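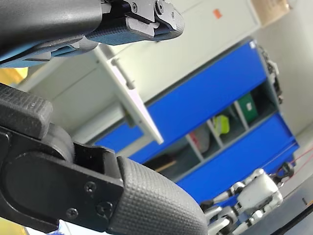

Black housings and a screwed side plate, close up.

Corporation hangar access after a change of director

Our corporation in Paewai has 58 members and keeps its shared ore in the Orita station. The previous director has stood down, and members holding the Hauler role can no longer open the second hangar division. The role still appears on their record sheets. Must every title be issued again?
Posted by Tenorer

Titles need not be issued again. Hangar access is set separately for each station, and it lapses when the headquarters is moved. Please open the role settings, select Orita as the base for the members concerned, and save. Members should then log out fully before trying the hangar. In our corporation of 600 the change reached everyone within 8 minutes.
Posted by Clarnulberg

Had the same trouble in February. Check the office rent as well. Ours was 7 days overdue and the hangar was locked for all ranks, directors included.
Posted by orehold_south

The base had been set to the old headquarters. Access has been restored for all but two members, who have yet to log in.
Posted by Tenorer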